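Demonstrating by hand: notes on the first months

2 January 2018

I have been asked twice over the break what the automation work at Harkel consists of, and what it has done to people's jobs, so I am writing it down once and will send the link in future.

Background. Harkel takes in moulded plastic housings, fits the small parts, checks them and packs them. Fitting and checking have always been done at benches. In May the firm bought one arm from Vakano for the first packing bench, with an option on more. The arm came with a fixed program for one product, the Prado tray, and it ran that product well enough. It could not be moved to a second product without a visit from the supplier, and we change product a lot. A run of 300 is a long one for us.

The second approach is the one we use now. A person does the task with a hand-held gripper that has the same reach and closing stroke as the one on the arm. The tool records where it goes, and a marker on top gives the tracking something to hold on to. After enough repeats the recordings are used to train the controller. We settled on 70 good demonstrations per task as the minimum. Below that the arm hesitates at the approach, and above it the gain is small for the time spent.

What counts as a good demonstration took longer to agree. The rules we ended up with:

Start from a different place each time, within reach.
Do not correct a slip. Stop, mark it as bad, begin again.
Keep the sleeve and the other hand away from the marker.
Work at a steady pace, slower than at the bench.
Leave the room as it is. Chairs and people in the background are allowed to change.

The fourth rule causes the most trouble. Someone who has fitted parts for years does not do it slowly without thinking about each movement, and once they think about it they do it differently. Sheldon Gagnon, who had the fastest bench times in the building, produced the worst recordings in the first fortnight. His hand turned the part on the way in, which the gripper cannot do. He now does the approach and the turn as two separate moves and his recordings are the ones we keep for reference.

On jobs. Six people worked on fitting when the arm arrived and six work there now, though the work is not divided as it was. Two are at the benches full time. The others rotate between demonstrations, checking the arm's output and clearing its stoppages. Pay grades were not changed at first, and this was a mistake. Demonstrating was treated as a loan from the bench, with the bench target left in place, so an afternoon spent recording showed up as a poor afternoon. Targets are now suspended for those hours. There is still no grade for the work itself, and I think there should be.

The other complaint is tiredness of a new sort. The hand tool is heavier than the part and is held away from the body. We limit a session to an hour, then a change of task. Checking is less tiring but duller, and people talk less while doing it. I have no figure for that. It is simply quieter on that side of the building than it was last spring.

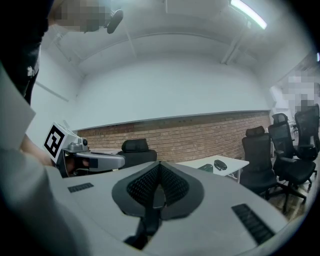

A hand-held gripper with its marker, in use indoors.

Open items. The Baloch parts are glossy and the tracking drops out when the light catches them. A matt cover on the lamp helped a little. Turning the bench helped more, but it puts the operator's back to the door, and two people have asked for it to be turned back. I am inclined to do so and accept the lost recordings.

Storage is the next problem. We keep the bad demonstrations as well as the good, on the supplier's advice, and have yet to use one of them. I will look at what can be deleted once the stock count is finished. The question of who owns a recording of somebody's hand movements after they leave the firm has been raised with the office. I have had no reply so far, and will add it at the bottom of this post when I do.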